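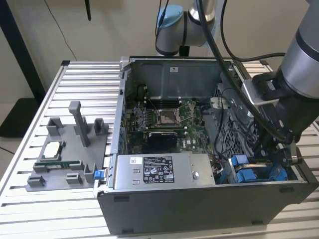 Should you guide the arm by hand or drive it with a controller when you're showing it a new job?

By hand for the big, sweeping moves, and by remote for the last little bit where the part goes home. Pushing a heavy arm around is great for getting it from the tray to the case, but your own muscles are too jerky for the final approach, and you'll teach it every wobble.

I've been writing up my bench notes for the Clanham workshop page since May, and the teaching ones get the most mail by far, so here's a fresh batch. We mostly do desktop computer work, memory and processors and the like, and most of what follows comes from getting it wrong first (sometimes a lot!).

Lay the tower on its side. I know some people like to teach with it standing up, but then every part has to go in sideways and you're fighting gravity the whole way. On its side with the inside facing up, you come straight down on the socket. Much easier to show, and much easier to see what you're showing.

Give every part its own holder. A processor sitting in a shallow rest and a memory module laid across two slotted supports will be in the same spot each time, and that matters more than anything fancy you do later. I used to just set the parts on a folded towel, and then I'd wonder why the arm reached for thin air on the second try. Farah Sitompul finally shamed me into making proper holders, and I've never gone back to the towel.

Open the levers before you start recording. Processor socket open, clips back on the memory slot, everything ready to receive. Teach the opening as a separate job later on if you want it. When I tried to do the whole thing in one go I'd be so nervous by the end that my hands shook, and out went the take.

Do a dry run with nothing in the gripper. Move slowly, stop over the slot, back out, go home. Watch the cables while you do it! The thick one that runs down to the gripper loves to swing across the open case, and there are plenty of wires inside a tower for it to snag. I leave a generous loop up top and check it at the two far ends of the reach, because a cable that looks fine in the middle can pull tight at the corner.

Slow down sooner than you think you need to. I drop the controller to its lowest speed 4 inches above the board. It feels silly for the first few tries and then it feels normal.

Pause before you squeeze and pause after you let go. A good two-count each time. It gives you a clean spot to trim the recording, and if you're going to replay the move later you can see right where things went off.

Don't keep the bad takes "just in case." I had 406 saved on the old drive and maybe half were any good, and sorting them ate up a whole evening. Now I say "toss" out loud and delete it right then (Miloslav Ďurica thinks this is hilarious).

How many takes is enough? For a memory module, I get by with some 36 good ones, moving the tower a hair between them so the arm doesn't learn just one spot. Nudge it left, nudge it toward you, turn it a tiny bit. Leave the parts tray alone the first time through, then start shifting that too.

Practice on a board you don't care about. Socket pins bend if you so much as look at them funny, and a dead board is perfect for learning how the controller feels in your hands. Ask around, everybody has an old tower in a closet.

Wipe down the table slats between sessions. Small screws roll into the grooves and you won't find them until something is sitting crooked on top of one. A strip of painter's tape wrapped sticky side out around a ruler picks them right up.

Vlasta Mikuš wrote in to ask about foot pedals for starting and stopping the recording. Get one! Both hands stay on the controller, and you quit knocking the keyboard off the bench. Mine is taped to the floor so it doesn't wander. Next batch will be about side panels and latches, so send me your questions if you've got a stubborn one.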